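Stoslow opens its instrument care program for two-arm suturing cells to outside labs

Reading time: 3 minutes

Stoslow is making the upkeep routine for its two-arm suturing cell available to other research labs this spring, after a long winter of working it out the slow way, one wrist joint at a time. The routine covers what happens before, during and after a session of robotic stitching on tissue, and it comes with a bench guide, a logbook and as much help over the phone as people care to ask for.

The cell itself will be familiar to many of our readers. Two arms face each other across the tissue, each with a small cable-driven wrist and a pair of jaws, and between them they pass a curved needle and its thread. Those wrists are lovely pieces of work, full of tiny pins and pulleys, and they are also where nearly all of our trouble has started. 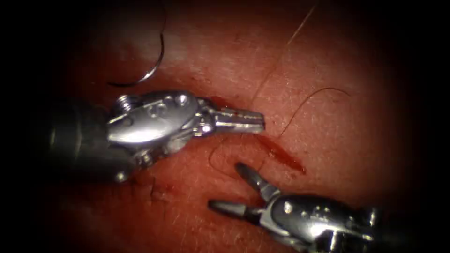 Cable tension comes first in the guide, and we make no apology for how many pages it gets. A cable that has gone a little slack will still close the jaws, and will still look fine to anyone walking past, but the needle begins to roll under load and the stitches wander. We now check tension on both arms every 60 cycles and write down the reading whether or not it has moved. Instruments come out of service at 300 cycles and go to the bench, where the wrist is flushed, dried, oiled and looked at under magnification before it earns its place back.

"I used to wait until something felt wrong," said Bouchra Zerouali, who looks after the cell day to day and wrote most of the guide. "By then you have lost an afternoon, and usually a good needle with it."
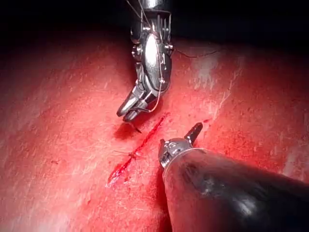 Ulla Nyberg, whose own lab tried the routine ahead of release, would have liked even shorter gaps between tension checks for anyone using fine thread, and told us so in a very kind and very long letter. Her suggestion is now printed as an option in the back of the guide — with our thanks.

Thread gets its own chapter. It catches on pin heads, it works its way in beside the pulleys, and a short end left there after cleaning can fray a cable within days. The guide asks for a slow turn of each wrist through its full range, by hand and under a lamp, before the instrument is put away.

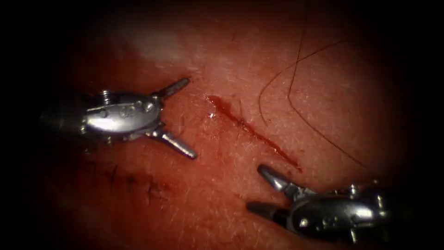
Alignment between the two arms is checked at the start of each session and again after any instrument change. Ayman Kabbaj, who built the alignment procedure with the Ponesel software group, prefers to do it over the tissue itself, with the lamp and camera set just as they will be for the stitching. Both grippers are brought in open, facing each other from either side of the cut, and the operator compares the tips on screen with the positions the controller believes they hold. If the two disagree, the arm is homed again and the check repeated, however tempting it may be to carry on.

The full package is free to academic labs. Workshops on wrist cleaning and cable replacement will be held at our Godoy training rooms, with places for anyone who would sooner learn with tools in hand. 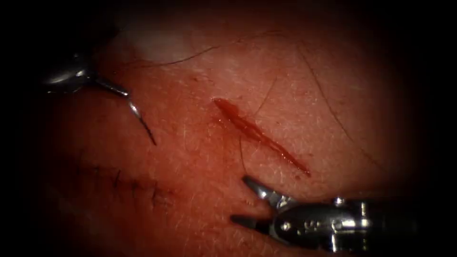

PRAKANCE, April — Stoslow will ship the first printed copies of the bench guide this month, together with a spare cable set for each arm. Labs that already run a two-arm cell can write to Ngọc Vi at the Stoslow service desk, who will gladly talk through which parts of the routine suit older wrists and which need a little adapting.

Related items
Stoslow service desk extends its morning hours
Ponesel releases new homing software for paired arms
Choosing a lamp for close tissue work
Bouchra Tahiri on keeping a useful logbook
Godoy training rooms: spring workshop list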